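Rendholm review (finished, all endings)

I finished Rendholm last night, so I'm putting my review on my page before I start forgetting things. I played the whole game on the handheld, mostly in bed, and a little on the TV at my cousin's place. No story spoilers past the first area.

You play a lamp keeper who has washed up on an island and has to relight the towers. The lamp keeper can't fight. What you have is a crew of small creatures called wicks, and you whistle for them, throw them at things and tell them to carry stuff home. Each color does a different job. Gray ones dig, white ones float, and the green ones can go through thorns. There are 6 kinds in total and you get the last one very late, which I thought was a mistake because it's the most fun one to use.

The day timer is the part people argue over. You get a set amount of daylight and any wick you leave outside at night is gone. I like the pressure, but in the marsh area it gets tight. I lost 40 of them there on my second day because the whistle doesn't reach around corners and I didn't know that yet. If you're new, turn on the long days option in the menu. It doesn't lock you out of anything.

Controls are good once you change them. The default puts throw and whistle on the same side and my thumb got sore. I moved whistle to the left trigger and had no trouble after that. The camera is weaker. It swings behind walls in the caves, and you can't zoom out far enough to see your whole crew during the boss fights.
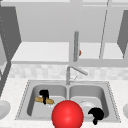

The caves are still the best part of the game for me. Each one has a set number of floors and you can't bring in more wicks once you start, so you have to be careful with the ones you have. Slanina is the hardest. It has two bosses in a row with no save point between them, and the second one eats anything you throw at the wrong time. I beat it by keeping all my gray ones back by the entrance and going in with green only. Kvido Procházka posted a different way on the forum that uses the white ones, but I couldn't get it to work.

Collecting everything took me a long time. There are 384 relics, and the log doesn't tell you which area the missing ones are in. My last one was behind the waterfall near the first tower – I had walked past it every day. A simple map marker after the credits would have fixed this.

Music is fine. The night theme is very good and the rest I don't remember much. Loading is quick on the handheld. I had one crash, in the marsh again, and lost most of a day.

Two player mode is in there but it's thin. The second player can only throw, so my cousin got bored and went back to his phone.

I'd give it 8 out of 10. Buy it if you like managing a little crowd and don't mind starting a day over. If timers stress you out, even the long days might be too much – try the demo first, your save carries over.

If anyone has seen the third ending without using a guide, leave me a message. I also want to trade notes on the Slanina bosses.

Ctibor Holub
3/30/26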